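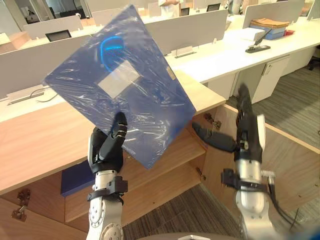
Minutes of the demonstration review, Stadano records office, second floor. The meeting opened at 9:40 a.m. at the desk unit and moved to the small meeting room at 11:15 a.m. Present were four members of the Stadano facilities group, two engineers from Grinel, one representative of Akbari (hands and wrists) and the records desk lead. The minutes of the March meeting were accepted with one correction: the lease quote under item 5 was for the two-arm unit only and did not include the software license.

1. Purpose of the visit

Grinel was asked in March to show the two-arm unit handling office supplies in a working area, at the ordinary desk height, with staff at their desks. The demonstration used new stock still in its plastic wrap. The large blue folder was included at the request of the records desk, as wrapped folders make up most of what is moved between the supply room and the desk units. For the lift, the left hand held the folder by its lower edge, thumb and index finger at the bottom, with the folder tilted over the wooden desk unit. The records desk lead asked that the tilt be noted. A full folder held at that angle would put more load on the grip than the wrapped stock used today.

2. Results reported by Grinel

Grinel reported 37 handling attempts during the morning session. Of these, 6 were stopped by the operator and repeated. Four of the stops were put down to the plastic wrap sliding under the fingertips and two to the hand position estimate. Grinel counts a stop as a failed attempt. Facilities asked that this be kept in any later report, so the figures can be compared.

Grinel also presented its bench results from its own shop: 491 completed transfers out of 509. The bench work was done with unwrapped binders under fixed lighting. It was agreed that the bench figure and the office figure should not be combined.

3. Reflections and camera placement

Facilities asked whether reflections from the wrap affect the vision system. Grinel answered that glare raises the error in the edge estimate — mainly when the overhead lights are directly behind the item — and that the wrist view is used to correct it at close range.

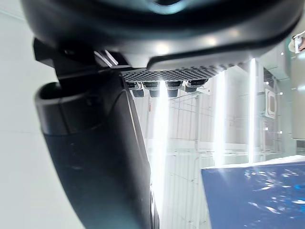 The correction adds a short pause before each grasp. Grinel does not expect to remove the pause in the current software release. Akbari stated that a fingertip pad with higher friction is available and would reduce sliding on plastic film, but that the pad wears faster on cardboard. No wear figures were available at the meeting. Akbari will supply them.

4. Work area

The records desk lead raised the width of the aisle. With the arms extended, staff had to use the aisle on the far side of the partitions. Facilities will measure the clear width with the unit in its working position and again with the arms folded.

Loose power cables on the desktops were discussed. Grinel prefers that they be routed under the desks wherever the unit will reach across a surface. Facilities agreed in principle, but noted that this needs a work order and that the cost is not in the current budget.

5. Scheduling software

Stadano uses Kustel for supply requests. Grinel confirmed that the unit can read a request list exported from Kustel as a plain file. A direct connection has not been tested. The records desk does not want the unit to close requests on its own. Requests will be closed by staff until further notice.

6. Open day

A proposal to show the unit to the other floors was discussed. Facilities supports a single session of two hours, with visitors kept behind a marked line. Grinel asked for one hour of setup beforehand and access to the freight elevator. The item was carried over pending the aisle measurement.

7. Actions

Grinel: written report on the 37 attempts, with stop causes listed separately.
Akbari: wear data for the high-friction pad on film and on cardboard.
Facilities: aisle measurements; estimate for cable routing.
Records desk: list of the ten most requested items, with weights, full and empty.

The meeting closed at 12:05 p.m. The next meeting will be called when the Grinel report has been received.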